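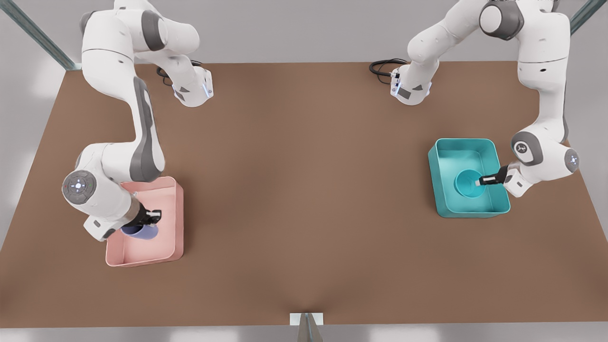
4. How households chose which seed to keep

Search this journal
Enter keywords, author or DOI
Advanced search

We come now to the part of the study that gave us the most pleasure to carry out, and also the part that took the longest. In the earlier sections we described how bean seed moves between families in the hill villages north of Cáceres, who gives it to whom, and how the Zimanico seed exchange grew out of an older habit of trading at the January market. What we had not yet asked was how a family decides, with a whole harvest of dried beans in front of them, which ones go into the pot and which ones go back into the ground.

We visited 135 households over 3 growing seasons. Of these, 129 stayed with us until the end, and the results given in this section come from those households alone. The rest had moved away or had stopped growing beans, and we were sorry to lose them, for several kept very old lines that we would have liked to follow further. Every household grew at least one of the two local types we have been calling Risent (a small, round, pale bean, good in soups) and Flerkico (longer and darker, and slower to cook). Many grew both, usually in neighboring rows.

Our method was plain. We asked the person in charge of the seed to go through the harvest as they normally would, and we sat with them while they did it. In the first season we let people use whatever they had at hand, such as baking trays, old drawers, an apron held open on the lap. It made for good company but poor records, as the kept beans and the cooking beans had a way of finding each other again before we could weigh them. From the second season on we settled on a large table and shallow plastic bins, one color for seed and another for food. People took to it quickly, although a few of the older growers told us, kindly enough, that they had managed without colored bins all their lives.

From each household's seed bin we set aside a sample for weighing and reported the weight per 1000 seeds, as is usual in work of this sort. For the smallest growers, who did not have that many seeds to spare, we weighed what there was and scaled the figure up. We weighed the food beans the same way.

The first thing to say is that people kept the larger beans for seed, as we had expected. Growers in nearly every village told us that a big bean makes a strong plant, and the weights bore out that they followed their own advice. The difference was clearer in Flerkico than in Risent. We think the reason is a simple one: Risent beans are all so much alike in size that it is hard to favor the big ones by eye, and the growers themselves said as much.

The second finding surprised us a little more. Color mattered at least as much as size, and in the Risent bean it mattered a good deal more. A pale bean with even a faint gray mark near the eye was almost always sent to the kitchen, however large and sound it was. When we asked about it, some growers spoke of disease, some said that marked beans "go back" to an older, tougher kind, and a fair number told us only that their mothers had done it that way. We grew out a small batch of marked beans in our own plot and found that most of them gave ordinary pale Risent beans the next year. We would not want to lean too heavily on a single planting, though, and the growers who warned us about disease may have a longer memory for bad years than our plot does.

There was also a quiet matter of taste running through all of it. Families who ate mostly soups were strict about Risent and easygoing about Flerkico, and those who baked their beans tended to do the opposite. We had not planned to record what people cooked, and we began to do so only in the second season, after the subject had come up at one kitchen table after another. For that reason we treat the link between cooking and seed choice as a lead for later work, and we come back to it in Section 6, together with the question of how seed from the exchange is mixed into a family's own line.

Related articles
Storage jars, weevils and the keeping of dried beans in hill farms
Who carries the seed? Gifts and trades at a winter market
Soil and slope in the small gardens north of Cáceres
Cooking time as a reason for dropping local bean types
Growing out mixed seed: notes from the Zimanico exchange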